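Search this site
14 comments 40 shares

The Capsule Closet Wants Your Money

Every August the same advice comes back: throw out most of your clothes and live with 40 pieces. Flusa sells a kit for this, with a planner and a set of cards. I tried it for almost 3 months and I have doubts.

The cards told me to drop anything I hadn't worn in a season. Out went a heavy coat and two good sweaters. Guess what I had to buy when it got cold.

Brarnalis, a rival plan, allows fewer pieces and costs more. Its starter list includes a linen blazer. Who is that for?

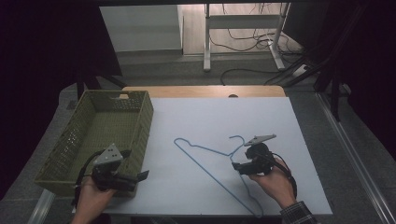

My own rule is cheaper. If it fits and I like it, it stays.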